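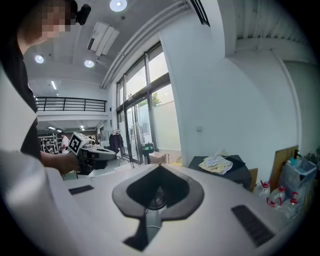
handheld no. 2 with the marker cube on top, shop downstairs

wenov_build
ok so second handheld is together. gray and black body, cube screwed on top this time instead of taped. tracking is way better but I still get jumps when I roll my wrist past a certain point. printed the cube in white, one marker per face. logged 2,242 frames last night and the pose dropped out in bunches, always on the roll. anybody else?

Claller
how big are the markers? mine were useless till I went bigger

wenov_build
same size as the Jirnolby files, didnt touch the scale

jirnolby
my files are old, sorry. the border is too thin on those. reprint with a fatter white edge – the detector wants quiet space around the black

hayes14
disagree, border's fine. it's your ceiling lights. round ones straight overhead, glossy marker, glare every time you tilt. matte paper, done

jirnolby
glare would kill one face. he's losing all of them

hayes14
he only ever sees two faces at a time so yeah, one and a half gone = all of them gone

Róisín Duggan
What shutter are you running? I was at 1/400 and got blur on fast rolls, 1/1,000 fixed most of it. You need more light for that, which Hayes won't like.

hayes14
I don't like it

wenov_build
shutter's on auto. uh oh

Róisín Duggan
There you go. Lock it first, then argue about paper.

Claller
also check the cube isnt flexing, screws into thin plastic work lose after a while

wenov_build
one was a bit loose yeah. locking shutter + matte reprint tonight, will leave the border alone for now so I know wich one did it

jirnolby
that's two changes at once

wenov_build
fine. shutter tonight, paper tomorrow

Orla Mac Giolla
post the logs from both pls, mine does the same thing on the left roll only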